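TEXTILES AND HOUSEHOLD LIFE
Handout 4: Caring for clothes
Tutor: Angharad Morris
Revised 03/02/2024

Last session covered how cloth is woven and knitted. This one is about what happens to it at home. Read pages 21 to 26 of the course pack before you start the worksheet.

Most wear on a garment comes from washing and drying. Heat weakens elastic, and rubbing in the drum pulls short fibers to the surface, where they tangle into pills.

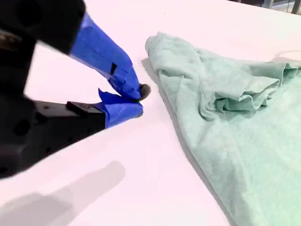 Why does cotton shrink in the wash?
The yarns are held under tension when the cloth is made. Water and heat let them relax, and the cloth draws in, mostly along its length.

Wool behaves differently. Its fibers have scales that lock together when they are moved about in warm water. This is felting, and it can't be undone. Wash wool cool and dry it flat.

Creases in cotton set as the cloth dries. Shake each piece out before hanging it.

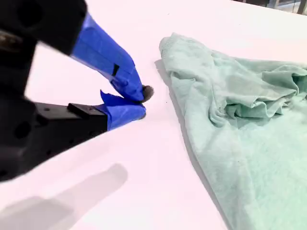
Fig. 2. Gripper with blue tape on the upper finger.

For next time: copy the care labels from two garments and note the fiber content of each. Hand sheets to Beca Rees.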